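Re-dressing the cables on the kitchen arm

Apr 1, 2022

I said back in November that I would write up how the cables on the kitchen arm are run, and then I didn't. I have now redone the whole lot, so the notes can cover the new arrangement and skip the old one, which was mostly tape.

For anyone new, the arm is fixed at the edge of a worktop and does pick and place jobs with kitchen things. I look after the hardware. Oriana Domínguez writes the software and tells me when something has stopped working, usually by forwarding a log with no message attached.

The fault this time was the wrist camera dropping out. It would go for a second or 2 and come back, always with the wrist turned well over to one side. Oriana had already changed the port and the driver settings. I held the cable while she jogged the last joint slowly round, and I could feel it go tight before the joint got to its limit. The plug was being pulled sideways in its socket every time. The cable itself tested fine on the bench, but I replaced it anyway with a Murkon one that has a softer jacket.

Then I took everything off the arm and started again from the base. The order I used was this.

Power off, arm in its parked pose, all the old ties cut. Wipe the links down where the clips are going to sit. I use a cloth and a bit of isopropyl and leave it to dry while I sort out the clips.

Fix the wrist end first. The connectors decide where the cable has to finish, so there is no sense in starting at the base and arriving with the wrong length. Leave a loop at the wrist big enough for the joint to turn both ways. I drove the joint to each end of its travel by hand on the pendant and set the loop at the worse end.

Work down towards the base, one clip at a time, and move the joint on either side before going on to the next. Clips go in the middle of a link, never across a joint.

At the base, let the cables hang with some slack and tie them to something that doesn't move.
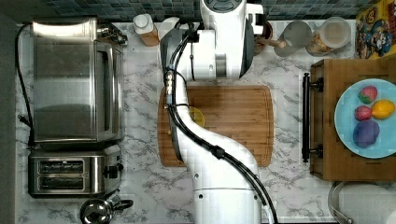
The arm over the chopping board, with the cables clipped along the links.

The clips are the small black Drindetti ones. I had been using reusable straps before that and they crept. After a week of running they would all have slid down to the nearest joint and bunched up there. These have stayed where I put them so far, though I have a pencil mark beside each one so I can check.

The loop is bigger than I would like. It sticks out to one side, and Oriana has had to tell the planner that the arm is fatter there than it was. She put in an extra 20 mm of clearance on that side and it has been enough. A smaller loop would look tidier and I did try one, but it went tight again at the far end of the travel, so back it came.

With the cables done I moved on to the gripper, which was due a look. Every 600 cycles I check the finger bolts. I had let it go well past that. One bolt on the left finger turned a little under the key and the rest were tight. I took the loose one out, cleaned it, put a drop of threadlock on it and did it up again. Both fingers then have to be checked against each other, because if one sits lower it will touch the table first and the force reading jumps. I close them on a 5 mm steel pin and look for daylight.

After that the wrist camera needs its calibration redone, as the bracket comes off to get at the bolts. We use the Tranditon board for this. It takes longer than the mechanical work and there isn't much to say about it except that the lights should be left alone while it runs. I switched one off halfway through by habit and had to begin again.

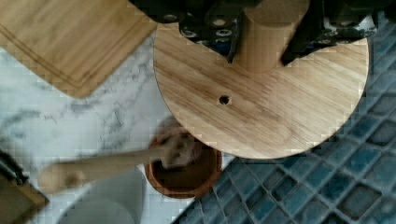 Posts are my usual check on the fingers once the gripper has been apart. A round one shows up a misaligned pair quickly, as it wants to roll out to one side if the fingers don't meet it squarely. A flat block will hide a good deal of error. I go down over the post with the speed turned low and my hand on the stop, and look at the gap on each side before letting it close.

The camera stayed connected through all of the checks, including the wrist pose that used to knock it out. I will want to see it go a month before I call it fixed.

Still to do: the tie at the base is a cable tie and ought to be a proper clamp. I have an Escobar one on order in the right size. I also want to label both ends of every cable, which I should have done while they were off. The spare camera cable is in the top drawer with the hex keys, Oriana, if it goes while I'm away.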